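Ciné-club de Stulville – Contrôle de la salle et de la cabine avant la reprise des séances

Contrôle fait par Calum Kerr, en présence de l'équipe de projection. Les points sont notés C (conforme), R (à reprendre) ou NV (non vérifié). Les commentaires renvoient au relevé du printemps quand il y a lieu.
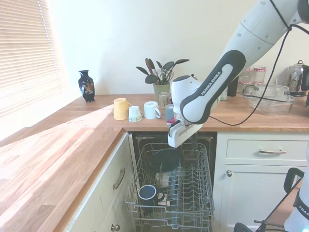 Stulville, octobre

1. Issues et circulation
1.1 Sortie principale, barre antipanique : C
1.2 Sortie côté écran : R. Le battant gauche frotte au sol. Il s'ouvre, mais il faut pousser fort.
1.3 Allée centrale dégagée : C
1.4 Balisage lumineux des marches : R. Deux blocs éteints au rang F. Même remarque au printemps.
1.5 Plan d'évacuation affiché dans le hall : C. Le plan date de 1984 et ne montre pas la rampe. À refaire avant la soirée Strachan.

2. Salle
2.1 Fixation des fauteuils : C, sauf le fauteuil 11 du rang C, condamné par un ruban.
2.2 Rideau de scène, étiquette de classement au feu : C
2.3 Cadre d'écran et élingues : NV. Pas d'échelle disponible le jour du contrôle.
2.4 Enceintes murales : C. Serrage repris sur celle du fond à droite.
2.5 Niveau sonore : C. Essai fait avec la bobine 2 de « Skovgate ». Le film est presque muet pendant vingt minutes, puis arrive la tempête – prévenir le projectionniste de ne pas monter le volume au début.
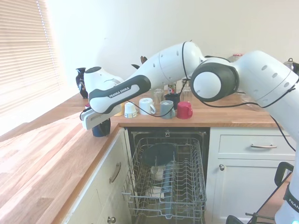 3. Cabine
3.1 Extincteur CO2, étiquette 858 : C
3.2 Extincteur à eau, étiquette 411 : R. Goupille présente, plomb absent.
3.3 Ventilation de la lanterne : C. Filtre changé, compteur de lampe à 1367 heures.
3.4 Volets de hublot : R. Celui de droite reste coincé à mi-course.
3.5 Stockage des copies : C. Aucune pellicule nitrate. La copie prêtée par Sitosano est rangée à plat, boîtes fermées.
3.6 Câbles au sol : R. La rallonge du lecteur passe encore devant la porte. À mettre sous goulotte.
3.7 Éclairage de secours : C. Autonomie testée pendant une heure.

4. Accueil du public
4.1 Affichage de la jauge : C
4.2 Places pour fauteuils roulants : C. Garder la première travée libre même les soirs complets.
4.3 Avertissement au guichet : R. « Skovgate » contient une longue scène de lumière stroboscopique (le phare, dernière bobine). Il faut un panneau à la caisse et une annonce avant la séance.
4.4 Trousse de secours : C. Compresses à racheter.

Commentaires
Les points 1.2, 1.4 et 3.2 doivent être réglés avant toute ouverture au public. Le 3.4 peut attendre si un projectionniste reste en cabine pendant toute la séance, ce qui est déjà la règle pour les copies 35 mm.
Pour le 2.3, Calum revient avec une échelle avant la première projection. S'il ne peut pas monter, on projette sur l'écran mobile de la petite salle et la séance Strachan est décalée.
Contre-visite à 17 h, le jour de la répétition technique. Apporter les clés du local électrique.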